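**Nullari 114 hydrophone, boat kit**

Towed hydrophone for wildlife tour boats, made by Erow. It lets passengers hear whales and dolphins while the engine is off.

- Cable: 3000 cm, on a hand reel
- Outputs: 2, one for deck speaker, one for recorder
- Power: 12 V from the boat's supply
- Warranty: 3 years

Lower the unit only when the boat has stopped. Rinse in fresh water after each trip and dry the plug before storage.
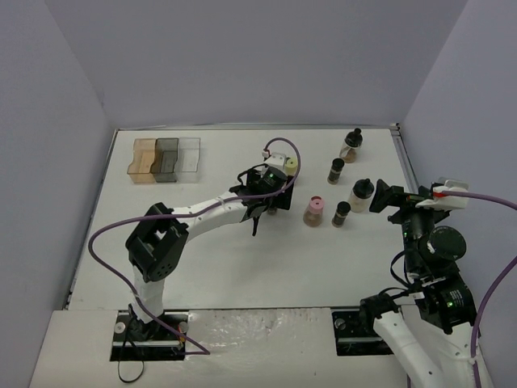

Spare plugs and reels are sold separately. Orders placed through Okwood ship without the deck speaker.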